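Recording demonstrations on the Cedmont cells: frequently asked questions

Maintained by Bhavana Subramaniam. Last revised in February.

What counts as one episode?

An episode starts when both arms leave the rest pose and ends when both are back in it. Everything between the two is kept, including pauses. If you stop to think for a few seconds, leave it in.

How many episodes do I record per task?

Twenty per object set, then change the set. A task is closed at 79 accepted episodes. The odd figure comes from the way Stomen splits training and test data, and it should not be rounded up.

Do both arms have to be used?

For handover tasks, yes. The object must be held by both grippers at some point before the first one lets go. Episodes in which one arm does all the work are filed under single-arm tasks, even if the other arm moves.

Which objects may I use?

Anything from the shared shelf that a gripper can hold without damage. Mix rigid items with ones that hang or swing. Small dangling things such as keyrings are wanted, as the current model handles them badly. Larger items can stay on the floor of the cell as clutter, and their positions should be changed between sets.
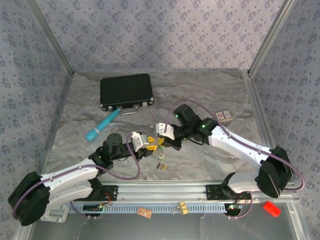
Clutter must not block the path of either wrist. Before starting a set, run both arms slowly through their full reach and watch the cables at the elbow and base. A cable that catches will spoil the joint readings for the rest of the session.

Should I delete failed attempts?

No. Mark them as failed in Cattaneo and carry on. A drop followed by a successful second grasp is marked as "recovered" – these are useful and we have too few of them.

How is the text label written?

One plain sentence in the present tense, naming the object and what is done with it. "Pass the keyring from left to right" is enough. Do not mention colour unless two similar objects are in reach.

Can two operators share a session?

Yes, but change over between sets and enter the new operator's initials. Styles differ more than people expect, and the loader balances by operator.

The preview lags behind the arms. Can I continue?

Up to 4 frames of lag is accepted. Beyond that, restart the Erkine recorder and repeat the last 2 episodes.

Who checks the recordings?

Lucrezia Villa reviews new uploads every Monday. Rejected episodes are returned with a note and do not count towards the total.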